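Gauge notes for the Wemwood shawl, second attempt. The first swatch was 5 stitches over on a 4 mm needle, so I dropped a size and blocked again.

Cast on 73. Annan wool, two-ply, undyed. Row 39 is where the lace starts.

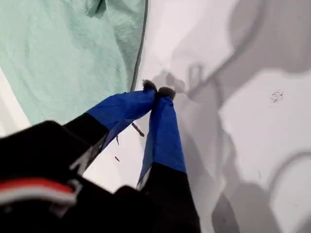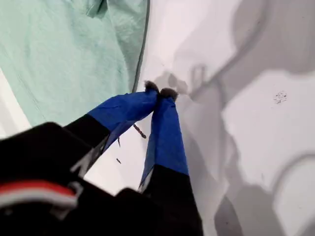
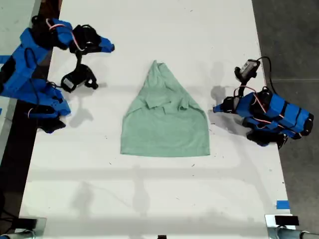 The edging chart has an error at the corner: the second yarn over is missing its decrease, so the count drifts by one each repeat. I'm marking every repeat in a solid color I can't miss against undyed wool, the same bright blue as the tape on those two fingers.

Corrected chart goes up Tuesday. Seraina Mösli is checking the left-hand version.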